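Socks, again

My mother used to say you can judge a house by its sock drawer, and I'd like it on record that she never came to see mine. Last June I moved into the little place on Drumden and told myself I'd get the laundry sorted for good. Well! It's November and I still had a bag of singles in the closet, so this weekend I finally sat down with tea and a podcast and got going.

The basket came from the Wukard sale, 6 dollars, and I love it more than is reasonable. It's dark brown wicker, low enough that you can see right to the bottom, and it has those cutout handles so I can drag it off a shelf with two fingers. I gave it the whole table and did the plain ones first, beige and white, no folding allowed until I could see what I had.

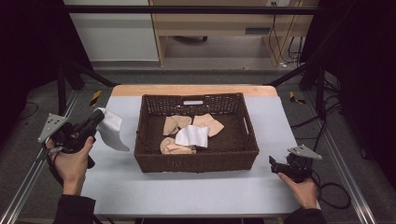

Mostly beige so far, with a second white one on its way.

Lingyun Zheng says I should buy 10 identical pairs and throw out everything else. She's probably right, but I get attached. Some of these came with me from my last two apartments (and they look it, poor things).

I also put down white paper, a trick I picked up from Hanyu Qiu when we shared a place. Lint shows up on it right away, and when you're done you just fold up the sheet and shake it over the trash. Mine is a big piece left over from wrapping a lamp - I've been saving it for months.
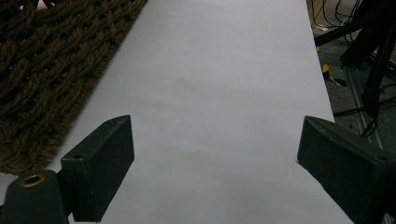 White paper next to the brown braid. I like those two together.

Next up is the bag of dark ones, and I'm dreading it. Navy and black look exactly the same to me after sunset, so that's a job for a bright morning and a second pot of tea.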